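Visit to Lisik, Drultstead: what would we be paying for?

I went to Drultstead in March with a fairly closed mind, and I should say so before anyone reads on. We have been asked to put a line in next year's equipment budget for "robot training", and the quote that started it came from Lisik. Doğukan Ekinci thought one of us ought to see the place before we signed anything. I drew the short straw and caught the early train.

Getting there

Lisik has two open floors in a converted building a short walk from the station. The signs run out at the car park, so ring ahead. I was given tea and a badge, then a talk of the sort I have sat through many times. The slides had a lot of arrows on them. I asked for the price list at the start and got it at the end.

The pitch

The idea is simple enough. Instead of buying an arm and paying an engineer to program each job, you pay for people to do the job by hand, many times over, holding grippers like the ones the arm will have. The recordings go into a training run, and the arm is supposed to pick up the knack from there. Lisik sells the hand-held sets under the name Kunda and rents out staff and floor space to go with them. You can also buy the sets and use your own people.

Hrvoje Karagiannis, who looks after customers there, was patient with me. I asked him how many recordings it takes before an arm can sort our returns bench. He said it depends on the bench. I asked for a low figure, and he offered 3,000 for one fairly tidy task. I asked what happens if we change the trays. "Then you'd want some more," he said, and to his credit he didn't dress it up.

On the floor

After the talk we went out among the tables. It's a brighter place than I expected, with a plank floor, white desks and a black railing along the drop to the level below. Several people had rigs on their backs. The tasks are small household and office ones for the most part, and the work goes at walking pace. I stood by one table for a good while and tried to imagine our returns on it, the split boxes and the loose cables and the things that come back in a carrier bag.

The grippers are neater than the brochure makes them look. Each has two curved black fingers and a white cube printed with black square patterns, and you hold one in each hand. I had a go. My wrists noticed after a few minutes, and I'd want to know what a full shift feels like before asking our packers to do it. What struck me most was how little was on the table: a mint-green zip pouch, a small white container with two compartments, and a silver thing like a folding hinge or clip. Our bench has never been that clear in its life. 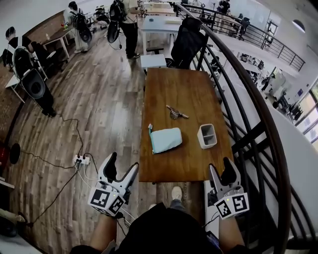 The money

Now the part I was sent for. One Kunda pair is 485 a month on hire, with a minimum of 3 months. That covers the two grippers and the back rig. It does not cover the person wearing it, the storage for the recordings, or the training run, which is priced separately "once scope is agreed". I don't like that phrase. I have never known scope to be agreed downwards.

Lisik's own worked plan for a firm our size lists 17 separate items. I went through it on the train home with a pencil and marked the ones our draft budget leaves out:

Staff time for the recording itself, including breaks
Spare finger pads
A second table set up the same as the first
Checking recordings and throwing out the bad ones
Floor space – ours is already full by mid-morning
The arm

Yes, the arm. The draft has the gathering of data in it and no machine to use it on. Hrvoje said some customers start that way and buy hardware the year after. I can see why a supplier would be happy with that order of things. I am less sure why we would.

Tufa, the other firm on our list, will quote for arm, training and set-up as one sum. It is a bigger number and I haven't seen their floor, so I'm not recommending them either. But I can put one number in a budget and argue about it.

What I'd do

I would not sign for the hire this year. If people still want to try it, ask Lisik for a single paid trial on our own returns, in our own trays, with a written price for the training run before the first recording is made. Ask to speak to a customer whose arm has been working for a full year – I asked, and was told somebody would get back to me. I'd also like one of the packers to come on the next visit and try the grippers for a whole morning.

Doğukan has the price list and my pencil notes. The sandwiches were good.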